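Umari 电视棒到手一个多月，顺便说说新固件

昨天晚上 Umari 总算把新固件推下来了，我守着进度条等到快十一点（第二天还要上班，真是够了）。用这根电视棒的朋友应该都知道，十一月那一版更新之后，遥控器唤醒变得特别迟钝，按一下没反应，按两下又直接跳到设置里去，我家里人差点把它扔进抽屉。所以这次更新说明一出来，我第一眼就去找“遥控器”三个字，还好，写在第二条。

先说结论吧，唤醒确实快了。我坐在沙发上来回试了好多次，按下去基本上马上亮屏，跳设置的毛病到现在还没再碰到。当然才用了一个晚上，说不准过几天又冒出来，到时候我再来更新。

另外一个大改动是首页。以前首页上半截全是推荐位，想看个自己装的播放器得往下按好几排，这回终于可以把推荐那一栏整个收起来了！位置藏得有点深，在“显示”里面的“首页布局”，再往下翻到底，有个“精简模式”。打开以后首页就剩应用图标和最近播放，清爽得不得了。唯一的问题是切换之后它会自己重启一次，也不给个提示，我当时还以为死机了，差点去拔电源。

还有字幕。外挂字幕的字号以前只有大中小三档，我妈嫌大号也不够大，现在改成了滑块，能拉到非常夸张的程度。编码识别也好了一些，我硬盘里有几部老片子，字幕一直是乱码，这次打开居然正常了，只有一部还是不行，估计是文件本身有问题，懒得折腾了。

说到频道，Deligiannis 那边也跟着动了一下。他们的应用这次同步升级，体育那一组加了 10 个频道，免费的，不用另外订。我翻了翻，说实话一半我都不会看，不过有一个专门播自行车赛的，画质出乎意料的好，昨晚就放在那里当背景音。回看时间还是老样子，没变长，论坛里抱怨这个的人不少，我也跟着顶了一帖。

价格方面也有消息。Anville 从 12月30日开始做年末促销，电视棒单买降到 54，带网线转接头的套装要再贵一点，具体页面上有。库存写的是 2,000 根，卖完为止，按去年的速度我觉得撑不了几天。想买的朋友注意一下，单买的那一款盒子里不带电源头，只有一根线，接电视的 USB 口有时候供电不够，会反复重启。我第一根就是这么被我冤枉了的，还打包寄回去，人家检测说没毛病又给我寄回来，来回的运费都是我出的，气死。
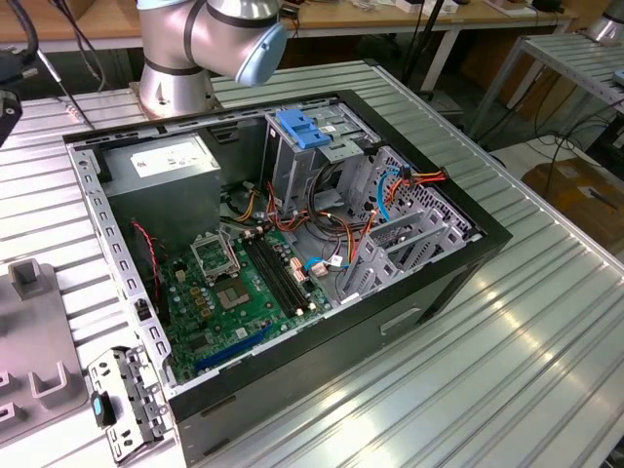

哦对了，带不带硬盘播放这件事，好几个人私信问我。可以的，但是得用带独立供电的硬盘盒，或者干脆走局域网。我自己是走局域网，在播放器里加一个网络位置，输入地址和密码就行，4K 的大文件拖进度条会顿一两秒，正常看没有卡过。无线的话建议连 5G 频段，我家隔了一堵墙，用 2.4G 的时候高码率片子基本没法看，换过去就好了。

再讲讲还没修好的。第一个是休眠之后蓝牙耳机不会自动连，每次都得进菜单点一下，这个从我买来就有。第二个是语音搜索，喊片名十次有三四次听成别的东西，我口音也没那么重吧……更新说明里这两条提都没提，客服那边的回复是“已经反馈给工程师”，跟上次一字不差。

还有一个小道消息，Flevcombe 的论坛上有人贴了测试版的更新列表，里头一共 41 项，其中就有蓝牙重连。什么时候正式推不知道，发帖的人自己也说不准，大家看看就好，测试版我不建议在主力设备上装，刷回来挺麻烦的，要清空数据，登录过的账号全部得重来。

想手动更新的话，路径是“设置”，“关于本机”，“系统更新”，点两次检查，第一次经常告诉你已经是最新版本，第二次才会出来，我也不知道为什么。更新之前记得把外接的U盘拔掉，我看到有两位网友插着U盘更新，结果卡在开机画面，后来断电重开才进去的。

买了套装的朋友如果试过那个网线转接头，麻烦在评论里说一声速度怎么样，我在犹豫要不要给卧室那台也配一套。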